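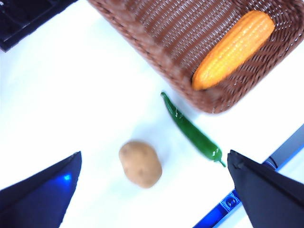 Bremance, March

Back from the record office with ink on my cuff (not theirs, mine, from a pen I wasn't supposed to have in there) and far too awake to go to bed. I found the camp newspaper! The proper thing, all 126 pages of it, in box 3327, tied up with tape under a heap of coal receipts from the Clorell estate.

I'd only ever seen it mentioned in letters. The internees at Clorell Camp put it together in the second winter of the war, on a duplicator lent to them by Melnychuk, the printers in the high street, and I had pictured something thin and worthy, full of notices about blankets. There are plenty of blankets. But there are also chess problems, a serial about a detective who never leaves his hut, football reports of tremendous unfairness, and a long quarrel over whether the choir should be allowed to practise before breakfast. I was on the side of the choir until I read the reply from Hut 8, and then I changed my mind completely.

The best of it is the piece about the Caneo. I knew she had carried the men up the coast, but all I had was the sailing list and a dull official note on how many tins of milk went aboard. Now I have four columns by somebody who was on deck, signed only with a small drawing of a fish, and it's wonderful. He is seasick and rude about everyone, and then halfway down he stops to describe the lights going out along the shore as they left, one village after another, and I had to put it down for a bit and look at the radiator.

I copied until they rang the bell at half past four. My hand is useless. The purple ink has faded badly on the later issues and on some pages I was tilting the sheet at the window to get a line out of it, so tomorrow I'll ask if the blue lamp is free. I also want to go back to the choir business and check the dates against the weather log, because I think the great frost and the row over breakfast fall in the same fortnight, and that would explain the tempers.

Supper was toast, eaten standing up with the notebook open. Must ring about the boiler. And I still don't know who drew the fish! There's a fish on the Christmas menu as well, with a hat on. Same hand, I'm sure of it.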